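Jobs & Calls > Participants Wanted > Hands-on
Sep 27, 2020 · 14 shares · 3 comments

Wanted: people who can pick things up and put them down again

Kilby is looking for participants for seven weeks of tabletop sessions at our Plernberg rooms, starting in October. You will stand at a table and move ordinary household objects from where they are to where they ought to be. If you have ever cleared up after a dinner you didn't enjoy, you have the relevant experience.

The work goes like this. You get a card with a task on it, such as "set out breakfast for two" or "put the drawer back in order." You do it, you reset the table, and you do it again. Then you do it a third time, at which point most people develop strong opinions about spoons. You work with a hand-held gripper in place of your fingers, which takes an afternoon to get used to and makes everybody feel about four years old until it clicks. Folding a dish towel is the usual low point. Teacups are easier than they look.

We also ask you to wear a small camera near your head and a clip-on device at the shoulder with a cable. Please come in a plain T-shirt or something else with short sleeves. Long, floppy cuffs end up in the butter dish – we have one, and it has seen things.

The room is a pleasant place to be repetitive in. White walls, white ceiling, and a big wall of windows, so you can watch the weather happen to other people between tasks. There is a glass door next to the windows, which we would like you to leave shut while you are working. 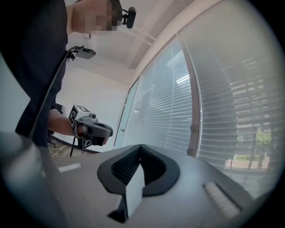
At the table, gripper in hand.

Sessions last three hours with a break in the middle. You can sign up for mornings or afternoons, up to four sessions a week, and you don't have to do the same slots every week as long as you tell us by Thursday. Pay is $700 for a full set of twelve sessions, or the matching share if you stop sooner. Coffee is free and tastes like it. Lunch is up to you; the Wendt bakery across the street does a decent egg sandwich and an indecent cinnamon roll.

You should be:

– 18 or older
– able to stand for most of an hour at a stretch
– fine with being recorded while you work (faces are blurred before anything is shared)
– patient with small objects, including lids

Left-handed people are very welcome, and we are short of them. Glasses are no problem. You don't need any technical background. Our fastest participant in the spring round was a retired piano tuner, and our slowest was me.

A word on tidiness. We are not looking for neat people. We want to see how you would really put a pan away, and if that means balancing it on top of two other pans and closing the cupboard fast, so be it. Several very neat applicants have found the work upsetting. The junk drawer task in particular has no correct answer, though it has started arguments.

The last round got through 3,714 table resets, so the cutlery is well acquainted with the public. Every object is washed between participants, and so, please, are hands. Only one participant is in the room at a time, plus one member of staff who stays on the other side of it. Masks are worn on arrival and in the hallway.

To apply, write to Rebecca Testa at the Kilby front desk with "Teten round, 973" in the subject line. Tell us which days suit you, which hand you write with, and how you load a dishwasher. The last one doesn't affect your chances, but we do read them aloud.

We reply to everyone within a week. Places are given out in the order people write in, and there is a waiting list after that.

Filed under: Paid studies, Part-time, No experience needed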